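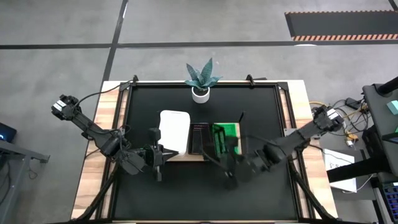
2 min read

Kurkidus Two-Arm Bench
Tabletop work cell for light assembly, sorting and small chores

People who call us usually want to know one of two things: can it fold laundry, and can it replace the night shift. No, and please be nicer to the night shift.

The Kurkidus is a pair of black arms facing each other across a square black work surface. Each arm ends in a parallel gripper with two fingers. That is fewer fingers than you have, and you will notice the difference the first time you ask it to open a bag of chips.

What it does well

Bench work where the parts are stiff and stay where you left them. Lidded containers, slotted racks, circuit boards – the sort of thing that doesn't flop, roll or melt. Xolani Potgieter in our applications group has a routine that moves a board to a rack and back again 1,000 times. He finds it soothing.

What it does slowly

Lids. Anything see-through. Anything that takes one hand to hold and the other to fiddle with. It will get there, and you will have time for coffee.

What it does not do

Towels, eggs, shoelaces, dishes with food still on them. Watering the plant is also yours. Fanni Bognár keeps a list of household jobs we have tried, and the June edition had 11 entries. The bench finished six of them without a person stepping in, and one of those was pushing a sponge.

Setting it up

The rails clamp to an ordinary table. Use a solid one, and keep the arm cables clear of the work surface. Allow a morning for the first setup and an afternoon for finding the right power supply.

In the box

Two arms with bases and grippers
Black work surface with rails
Rail clamps
Pan control software, one seat
Printed manual, which Brândușa Sima wrote and would like someone to read

Service

Cindbridge handles repairs and spare fingers. Finger pads are due for replacement every 2,000 hours, sooner if your people keep asking it to do lids.

Ordering

Write to Wing-yan Lam with a list of the parts you want moved. If the list includes a fitted sheet, she will call you back to talk it over.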